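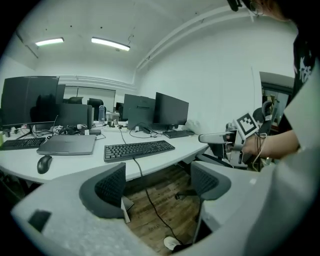 Collection for Prarex continued through February with the hand-held grippers, and we now have 2384 recorded demonstrations, 797 of them new in this period. Most of the new ones come from the office desks, where keyboards, a computer mouse, a power strip and black cables give the model more clutter than the bench setup at Osley did. Nhàn Đồng checked the new batch and rejected 148, mainly for lost tracking -- these are not in the totals. Each remaining example has been trimmed and labeled.

Training on the full set starts once the Ellis server is back. Joltutell has agreed to extend our storage until then. Spending is within budget except for replacement finger pads, where we are roughly 20 percent over. We ask to move that amount from the travel line.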